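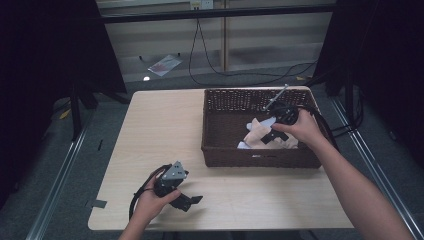 Last changed on a Thursday in October

Flarwood butter is a salted, cultured butter made in and near the market town of Flarwood, and the name of the label under which most of it is sold. The label is managed by the Flarwood Butter Association, which has 54 member farms, a small office above a feed store, and a long history of disagreement with the neighboring district of Gunero, where butter is also made and where people hold that it has always been better.

Background

Farms in the Flarwood valley sold butter privately for generations, mostly to relatives and to anyone who stopped to ask for directions. The trade had no common name. Sellers used their own, and the few surviving wrappers describe the contents variously as "farm butter," "good butter" and, in one case, "butter."

The idea of a shared label came from Holger Halvorsen, a dairy farmer and district council member, after a regional food fair at which the Gunero stand had a printed banner and the Flarwood stand had a tablecloth. Halvorsen told the council that the valley was being left behind. His motion to fund a label passed by a margin of 4 votes, with several members absent for milking.

Opposition was led by Agnes Sjögren, who represented the upper valley and objected that the council was paying to name something that already had a name. She later joined the association and served two terms as its chair, during which she defended the label with equal energy.

Definition and rules

To carry the label, butter must be churned inside the district from milk produced there, and the cream must be soured before churning. The original rules also required that it be "of a yellow color." This clause was struck out after a dry summer in which very little of it was.

The boundary has been the main source of trouble. The district line runs through the farm of Tormod Eklund, whose barn is in Flarwood and whose pasture is largely in Gunero. Under the first version of the rules his cows produced qualifying milk only if they had eaten indoors. The association settled the matter by ruling that a cow belongs to the place where she is milked, a sentence that has since been quoted in two unrelated planning disputes.

Salt content is left to the maker. An attempt to standardize it was abandoned at the end of a meeting that began at seven in the evening and was still going at a quarter past one.

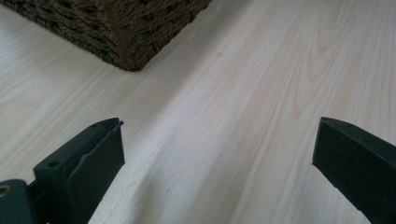
Membership costs 118 crowns a year, a figure chosen to match what Gunero charged at the time. Gunero has since lowered its fee. Flarwood has discussed doing the same at every annual meeting and has so far preferred to discuss it.

Sales and distribution

Most Flarwood butter is sold within a day's drive of the valley. The wholesaler Lanz took it on after a trial in a handful of shops, and it remains the only large buyer. Its contract calls for a square block, which fits the shelf, while the traditional Flarwood shape is a low round loaf with a thumbprint in the top. Both are now made. The round version costs more and is bought mainly by visitors; residents buy the square one and tell visitors to get the round.

In its best year the association shipped more than 2844 cases. Its annual report for the following year gives no total but includes a longer section on the weather.

A spreadable version, sold as Idar after the stream that runs past the old creamery, was introduced to compete with tub products from larger dairies. It was withdrawn within the year. Fiorella Tedesco, who had been hired to market it, wrote in her final report that the product was sound and that customers had liked it, but that members had declined to mention it to anyone.

Relations with Gunero

The two districts have twice considered a joint label. The first talks failed over which name would come first. The second, arranged by Ingvild Blomqvist of the county farm office, got around this by proposing a new name altogether – and failed when each side suspected the other of having suggested it.

The districts do share a refrigerated truck. It carries no lettering on either side.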